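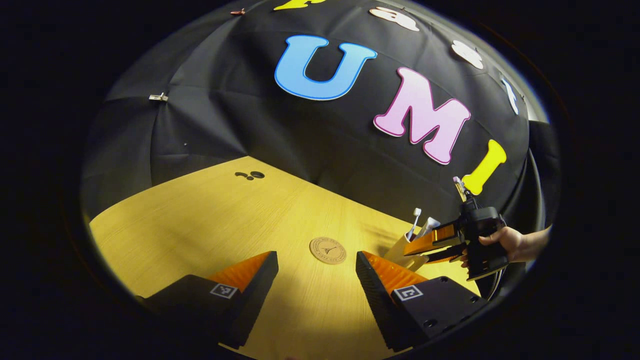
Dendska秋季音乐周定于今年十月恢复现场演出,节目总表已于上周公布。去年全部场次取消,本地听众对此等候已久,本人亦在其列。总表所附的说明较往年详尽,票务、交通、座位、节目编排各有专章,唯独场地标识一节只有短短两行,仅写明“由各场地自行制作”。就标识而言,本人一向赞成黑色布幕上缀彩色大字母的做法:浅蓝的U镶一道深蓝的边,粉色的M斜着放,再加一个黄色的I,底色深,字色亮,听众隔着人群也能看清,较之近年通行的灰底细体字实用得多。此节望主办方再作斟酌。

以下就总表各章逐一记录个人意见。本博客自开设以来,每届音乐周前后均有文字留存,今年循例办理。文中所述以公布的总表为准,如日后有所调整,将另文更正,原文不作改动。

一、关于会期与场地

本届会期五天,使用五处场地,共安排三十六场演出。与上一次实际举办的那一届相比,会期缩短了两天,场地则增加了一处,即Isa镇北侧的旧货栈。场次既密,场地又分散,听众在同一晚转场的需要势必增加。总表中相邻两场之间的间隔,最短者仅二十分钟,而由旧货栈步行至Padico剧场,以常人步速,二十分钟恰好走到门口,尚未计入验票与入座的时间。

本人曾于春季沿该路线步行两次,一次白昼,一次入夜之后。白昼并无不便,入夜后河堤一段照明不足,台阶边缘磨损,携带乐器或年长者须格外留意。总表的交通一章提及接驳车,但只列首末班时间,未列班次间隔,亦未说明散场后是否加开。往届接驳车在散场时段常有满员情形,最后一批听众只得步行返回镇中心。建议主办方在开票前补列完整时刻,使购票人在选场之前即可判断两场能否兼顾。

五处场地之中,本人最为看重的仍是Nnaji厅。该厅建成时并未考虑音乐用途,天花较低,后墙平直,大编制作品在其中难免拥挤,但独唱、弦乐四重奏以及小型合唱在该厅的效果,镇内无出其右。靠窗一侧的座位冬季有风,十月尚可。厅内座椅已于前年更换,新椅较旧椅宽,行距相应收窄,个子高的听众宜选走道两侧。

Padico剧场的情形则相反。该剧场可售座位一千五百七十个(总表写作1,570),为全部场地之最,铜管与打击乐在其中声音饱满,低声部尤其舒展。二层后排听人声则颇为吃力,歌词往往只能辨出元音。往届曾有一场清唱剧安排于此,演唱者水准毋庸置疑,坐在二层的听众却大多依赖手中的歌词页。今年开幕场仍设于该剧场,曲目以管弦乐为主,安排妥当。

旧货栈为首次启用,本人尚未入内听过正式演出,不宜妄加评论。从外观可知其屋顶为金属,如遇降雨,室内噪声恐难避免。十月正值本地雨季之始,排在旧货栈的又多为吉他与羽管键琴一类音量偏小的节目,二者同处,令人稍有顾虑。若主办方已有隔音安排,宜在说明中写明。

二、关于节目编排

就编排的整体思路而言,本届较往年更为清楚。以往的总表按演出团体的姓氏或名称排列,听众须自行对照日期,今年改为按日按地列出,每场注明时长与是否设中场休息,查阅十分便利。此项改进值得肯定。

开幕场由Nicanor Barajas先生指挥。Barajas先生与本地乐团合作多年,排练以细致著称,尤其注重弦乐的弓法统一。开幕曲目分上下两半场,上半场为一首新委约的短曲与一首钢琴协奏曲,下半场为一首浪漫时期的交响曲。新委约作品的排位历来是一道难题,放在开头,迟到的听众便会错过,放在下半场,又有听众提前离席。今年仍放在开头,本人认为合理,惟盼剧场严格执行迟到听众候至曲间入场的规定。前届在此事上执行宽松,短曲进行到一半时,仍有人在前排寻找座位。

第二日晚间,Aliki Vasilakis女士将在Nnaji厅举行独唱会,钢琴伴奏尚未公布。Vasilakis女士的中音区温厚,咬字清晰,三年前在同一场地演唱的一组民歌改编,本人至今印象深刻。当晚加演的曲目没有伴奏,她站在钢琴旁边,声音收得极轻,全场无人翻动节目单。今年的曲目由两部分组成,前半为艺术歌曲,后半为船歌与摇篮曲。后半部分多为慢速作品,连续编排稍显单调,若能在中间穿插一两首节奏明快的,听众的注意力或可更为集中。当然,演唱者对体力与声音状态自有考量,外人不必过多置喙。

第三日为合唱专日,自上午起至晚间止,四处场地同时使用。合唱专日历来是音乐周中本地居民参与最多的一天,镇内各合唱团体均有登台机会,外地团体亦不在少数。本人对专日的意见有二。其一,同一时段内安排了两场童声合唱,分处两地,家中有两名孩子分属两团的家庭难免为难,此类情形在本镇并不罕见。其二,晚间的联合演唱历来邀请听众同唱末曲,所用歌谱在入场时发放,字号偏小,灯光又暗,到第二段时能跟上者寥寥。歌谱放大印制,所增成本有限。

第四日以室内乐为主。弦乐四重奏共有三组,曲目之间并无重复,可见编排者曾作协调。午间的木管五重奏设在镇图书馆前厅,免票入场,站立听众可自由进出。前厅地面为石材,声音明亮而略带回响,圆号在此极易盖过长笛,演奏者以往多将圆号的位置后移,效果颇佳。图书馆当日照常开放,借还书籍的读者由侧门进出,双方向来相安。

末日的闭幕场改在下午,为历届首次。总表解释此举系为便利外地听众当日返程。本人理解其用意,但闭幕场一向在日落之后举行,散场时河面灯火已亮,听众三三两两沿堤而行,此种气氛在下午恐难重现。对于当日须返工的餐饮从业者而言,下午场亦难以到场,而往届闭幕场的站席之中,此类听众所占不少。可否在晚间另设一场简短的户外演奏,供参考。

三、关于票务

今年设单场票、日票与全程票三种。单场票按场地定价,日票可入当日任意场次,但须视余座情况而定,全程票则保留固定座位。三者之间的差价合理,惟日票的“视余座情况而定”一语,执行起来易生争议。开幕当日若持日票者集中前往Padico剧场,尚有余地,若集中前往Nnaji厅,必有相当一部分不得入内。宜允许持日票者在当日早间预约晚场座位,预约截止后余座再行放出。

退票规定较往年宽松,演出前一周可全额退回,此后可转为同等价值的票券,供下一届使用。鉴于过去一年的经历,此项规定十分必要。本人去年所购之票,款项在夏末方才退回,过程中往来信件多封,经办人员态度始终周到,惟手续繁复,同一份购票凭证先后寄送了两遍。今年若能将退票表格统一,双方都可省去许多时间。

学生票仍须在窗口凭证件购买,不能在网上办理。镇外学生为购一张票须专程前来一次,与设立学生票的本意有所出入。往届窗口设在Padico剧场东侧,午后日晒,排队者多以节目单遮阳。今年窗口位置未见说明。

四、关于节目册

节目册历来是本人收藏的对象,自首次参加音乐周起,每届必留一本,现存于书房靠门的架上,其中一本因雨水浸湿而书脊略有变形。早年的节目册用纸厚实,曲目说明由演奏者亲自撰写,文字长短不一,有人写满两页,有人只写一句。近年统一由专人编写,体例整齐,而个人色彩渐少。总表称今年将恢复由演奏者自撰的做法,同时提供电子版本。电子版便于放大阅读,对视力不佳者确有益处,但演出进行中屏幕亮起,对邻座多有干扰,场内宜有明确提示。

声乐场次的歌词页,望仍以纸本发放,原文与译文左右对照。前几届曾改为上下排列,翻页恰在一首歌的中段,全场翻纸之声可闻,演唱者在台上想必亦有所感。此事虽小,历次听众意见中屡被提及,Nnaji厅因空间较小,尤为明显。

五、关于听众守则及其他

总表末页附有听众守则,内容包括入场间隔、佩戴口罩、咳嗽礼仪、寄存衣物等项。守则文字平实,便于遵行。需要提请注意的是,寄存处在Padico剧场与图书馆两处设有,其余场地均无。携带大件行李的外地听众,宜先在剧场寄存,再前往其他场地。往届有听众将行李箱置于Nnaji厅后墙一侧,轮子在慢板乐章中滑动,所幸未酿成事故。

餐饮方面,河堤上的摊位今年缩减,镇中心的餐馆则大多延长营业时间。晚场散场较晚,建议听众预先订位。本人惯常在首场之前用一碗汤,散场之后再用正餐,多年如此,并无不适。市集一侧的面包铺在会期内提前开门,其黑麦面包适合携带,坚果面包则咬嚼有声,场内食用极不相宜。

住宿一事,因本人居于镇内,无从提供切身经验。据外地友人来信,河对岸的几家客舍价格较平,唯末班渡船开行较早,听晚场者须绕行大桥。来信者去年原已订妥房间,取消后今年续用原订,房间朝北,据称安静。

关于志愿引座,往届多由镇内中学高年级学生担任,今年总表未提。引座学生熟悉场地,待人有礼,唯在换场之时人手不足。若仍采用此制,宜提早公告,以便学校安排课时。

以上意见,将同时以书面形式寄送主办方,附本人通讯地址。往年所寄意见,有答复者,有未答复者,其中关于Nnaji厅侧门合页异响的一条,次年即见修复,谨此致谢。关于延长衣帽间开放时间的一条,至今仍待处理。

本人今年拟听的场次暂定如下:首日开幕场,次日Vasilakis女士独唱会,第三日上午的两场合唱,第四日木管五重奏及晚间的四重奏一场。末日视天气与体力再定。旧货栈至少听一场,以便对其音响作出有依据的评价,目前倾向于第四日午后的羽管键琴独奏,如遇降雨亦照常前往。

各场听后记录将于会期结束后陆续刊出,体例与往年相同,先记场地与座位,再记曲目,末记感想。读者如对总表另有见解,可在文后留言,来信亦可,凡涉及具体场次者请注明日期与场地,以便核对。开票首日网上系统往届均有拥堵,拟购全程票者宜备好付款资料,并将所选座位写下两至三处备用。

2021年6月30日 记于Isa镇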